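Grumell Manipulation Project
Minutes of data collection meeting, April 2019

Present: A. Ostrowski (chair), B. Baxter (minutes), two operators from the Jurlow bench
Apologies: Swati integration team

1. Previous minutes

Accepted with one correction. Item 4 should have read "wrist camera exposure", not "wrist camera position". The position has not changed.

2. Collection status

Target for the cluttered table set is 400 accepted episodes. To date 182 have been recorded and 151 accepted. Of those rejected, most were lost to dropped frames on the wrist stream. The rest had labelling errors that could not be recovered from the operator's notes.

The chair asked whether the rejected episodes could be kept for pre-training. Agreed in principle, provided they sit in a separate directory and are left out of the success rate. Baxter to write the manifest.

3. Transparent and flexible items

Discussion of whether clear plastic should stay in the object pool. The depth estimate is poor on it and the Jurlow operators have asked for it to be removed. Ostrowski's view is that the learned policy will meet clear plastic in use and should see it in training, including where it only lies near the target.

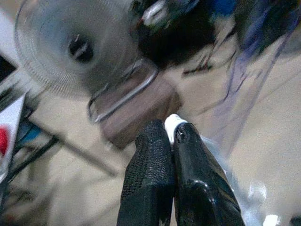 Brodie Baxter

The wrist view was reviewed with the clear round piece beyond the fingertips and the brown cylinder just short of it. The translucent sheet takes up much of the right side and the tabletop shows through it. An annotator working from single stills would have trouble placing its edge — the creases are easier to follow than the outline. The cylinder is soft but can be labelled. The dark bristly item at the top is blurred, and it was agreed to tag it "other, fibrous" until the object list is revised.

Decision: clear plastic stays in. Annotators will mark the visible extent only and will not guess at hidden edges. Where the boundary is in doubt, the region gets the "uncertain" flag and is skipped in scoring.

4. Cables and small items

Thin cables on the table are currently unlabelled. One operator noted that the policy trained on the November set tended to close on cables when the target was small. Agreed to add a cable class and to relabel accepted episodes in batches, starting with the most recent. Small items at the margin of the view do not need a class unless they are touched during the episode.

5. Operator procedure

Operators are to pause for one second before closing the fingers. The pause gives the segmenter a clean cut between approach and grasp. Several episodes from the last batch have no usable cut and were split by hand.

Scatter the items again after every 13 episodes. Between resets, objects stay where the last episode left them. The Flamico trays are not to be used for this set — they make the layouts too regular.

6. Storage

Upload from the Jurlow bench takes around three hours for a full batch. No change proposed. Local copies are to be kept until the checksum report comes back.

7. Actions

Baxter: manifest for rejected episodes; draft wording for the "uncertain" flag.
Ostrowski: revised object list, including the cable and fibrous classes.
Jurlow operators: trial the one-second pause and report on any effect on episode length.
Swati team: confirm that the loader accepts the new classes without a version change.

8. Other business

Spare fingertip pads are on order. The request for a second annotation licence was deferred to the next meeting.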